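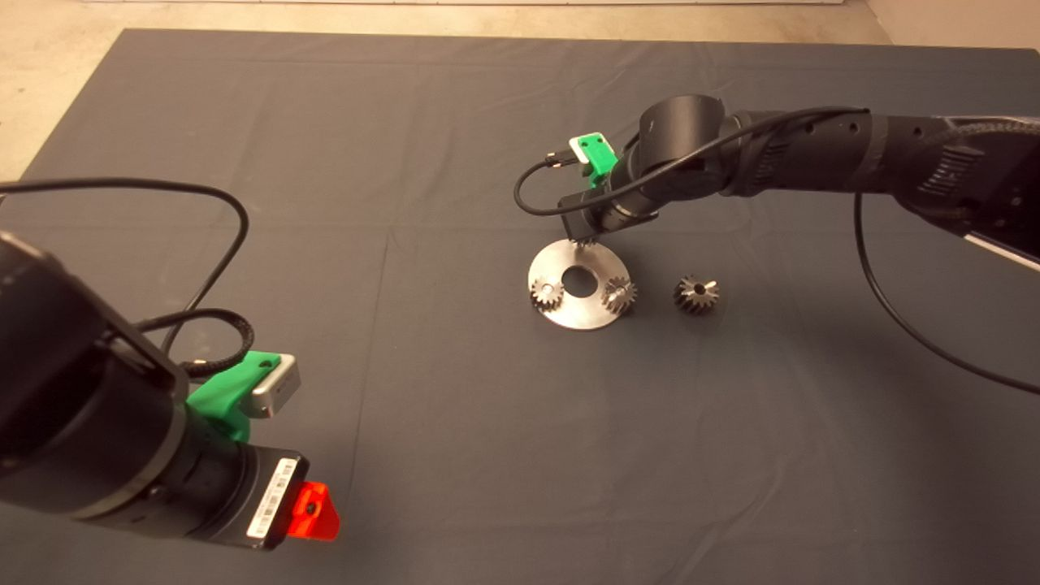 Why can't the city just buy a swimming pool if everybody wants one, a reader asked us last month.

How a City Borrows Money for Big Things
October | By the Notik Kids news desk
Filed under: City Hall for Kids, Money, Voting

A city has a budget, which is a plan for the money it will spend in a year. Most of that money already has a job. It pays firefighters, fixes water pipes, keeps the streetlights on and mows the parks. After those bills are paid, there may not be much left.

A swimming pool costs far more than what is left over. So does a new fire station or a library. If a city saved a little each year, the kids who asked for the pool might be grown up before it opened.

So cities often borrow. One way they do it is by selling bonds.

What is a bond?

A bond is a promise to pay money back. Banks and other investors give the city money now. The city agrees to return it by a certain date and to pay a bit extra. The extra is called interest. You could think of it as the price of using someone else's money for a while.

The city can use bond money only for the things it promised. If the bond is for a pool, the council can't spend the money on a parade.

Who pays it back?

The people who live and own property in the city do, through taxes. A property tax is based on what a house, store or piece of land is worth. When voters say yes to this kind of bond, property taxes usually go up a little until the loan is paid off. Families who rent may help pay too, because a landlord can raise the rent to cover the tax.

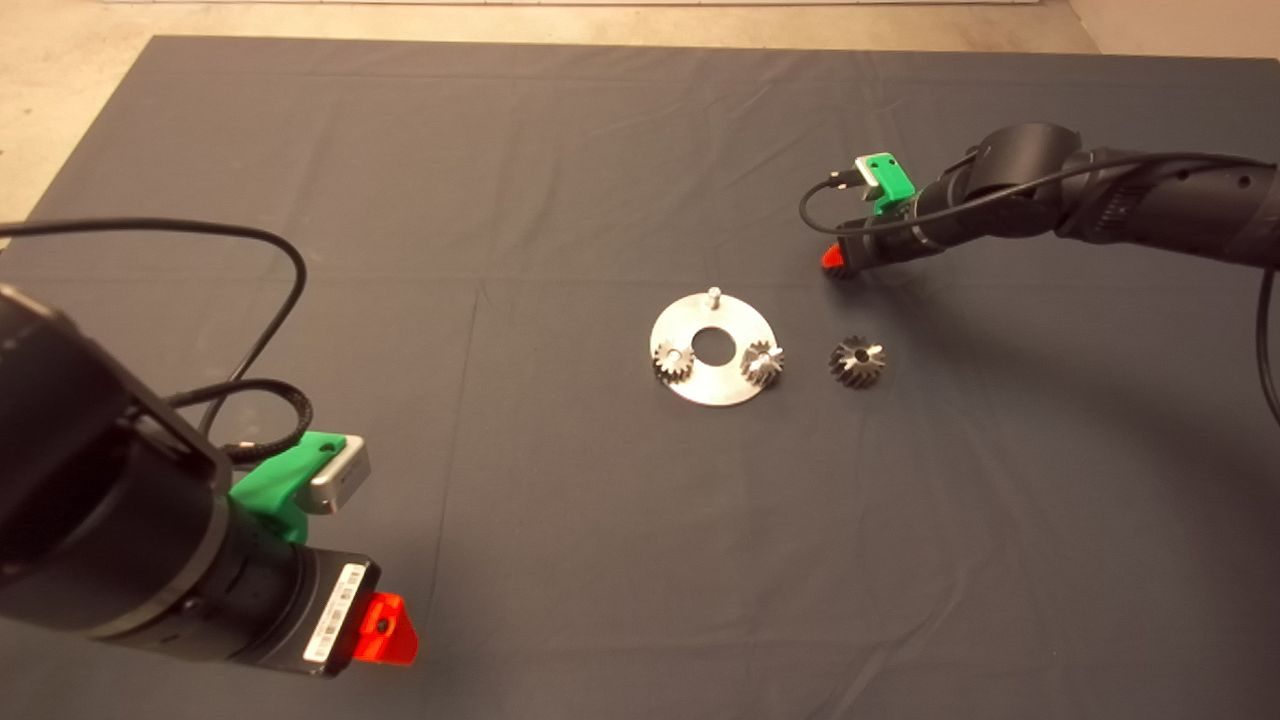 One sixth grader wrote that it seems unfair for people who don't swim to pay for a pool. Plenty of adults say the same thing at council meetings. Others answer that they pay for schools after their own children are grown, and that other people paid for theirs. Both sides get to speak before anything is decided.

How it went in Druvari

Druvari is a city with one outdoor pool, and the pool had a cracked floor. First, the city hired a company called Sachdeva to look at it and write down what repairs would cost. The report said a new pool made more sense than another patch.

Next, the council held a public hearing. This is a meeting where anyone can talk, usually for two or three minutes each. Some 200 people came. A few wanted an indoor pool. A few wanted no pool at all and asked for better sidewalks.

Then the council voted on whether to put the question on the ballot. Council members did not decide on the bond itself. They decided to let the voters decide.

In Druvari, a bond needs a yes from at least three out of every five people who vote on it. That is 60 percent, and the rule can be different in other places. More than 3000 people voted, and 61 percent said yes. It passed, but it was close. The city will pay the money back over 10 years.

What if the answer is no?

Then the city doesn't borrow the money. The council can drop the idea, plan something cheaper or ask again at a later election. In nearby Pisness, voters turned down a library bond, and the next year they passed a smaller one.

Can kids do anything?

You can't vote until you are 18. In many cities you can still speak at a public hearing or write to your council member. Check the city's website for the meeting time and how to sign up. Say your name, say what you want and give your reason.

Words to know

Ballot: the list of questions and candidates that voters choose from.
Bond: a promise to pay back borrowed money.
Interest: the extra money paid for borrowing.

Comments (3)

Guest: We read this in class. What happens if the pool costs more than the bond?

Notik Kids: The city has to find the rest somewhere else or make the pool smaller.

Guest: I spoke at a hearing about our skate park. They have a timer and it beeps.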